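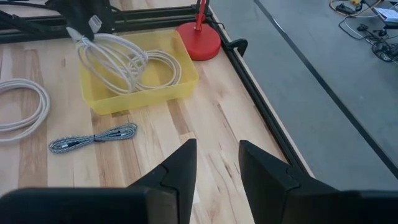 Teaching heat with a cardboard box and a desk lamp

I run a small science club on Sunday mornings for kids in the upper primary years. This term we are doing home insulation. I had planned to do electric circuits again, but we did those last winter and half the group had already seen the potato clock.

The idea came from my own house. We had the ceiling insulation redone in March and I kept one of the offcuts in the shed. When I showed it to the kids, most of them thought insulation made heat. One girl said it was like a heater that didn't need a plug. It's a fair guess if all you know is that a jumper makes you warm.

So the first session was about that. I put a thermometer inside a woollen sock and left it on the bench next to a bare one. I asked everyone to write down what they thought the two would read after half an hour. Nearly all of them wrote a higher number for the sock. When we checked, both read the same, and there was a long argument about whether the sock was broken.

After that we built the boxes. Each pair got a shoebox, tape and a jam jar, plus whatever they wanted from the materials tub. The tub had newspaper, bubble wrap, foil, old towels and some wool my neighbour Sơn Quách gave us when he cleared out his garage. I filled the jars from a thermos at 80 degrees myself, put the lids on and let nobody else near the thermos. We took a reading every 4 minutes.

A few notes for anyone who wants to try it:

Make every pair use the same jar. The first time I let them bring their own, and the results were all over the place.

Cut the thermometer hole in the lid before the jar goes in. Tape around it afterwards or the box leaks heat from the top.

Have one box with nothing in it. The kids will want to skip this one because it's boring, so I ended up doing it myself.

Graph by hand. I tried a spreadsheet with an older group and they spent most of the session changing the colours.

The wool boxes and the towel boxes came out close together. Foil on its own did poorly, which upset the two boys who had used the whole roll. We talked about why foil might do better with an air gap, and they have asked to try again with a smaller box inside a bigger one. I said yes, provided they bring their own foil.

Next time we move on to draughts. I want to use a desk lamp for the sun, a strip of tissue paper on a stick to find the leaks, and a cardboard house with two doors and a window that opens. I have built half of it. The roof doesn't sit flat yet and I need more tape.

If you have a good way to show condensation to eight kids at once, leave a comment. Mine only works if you stand right beside the kettle, and I'd like something safer.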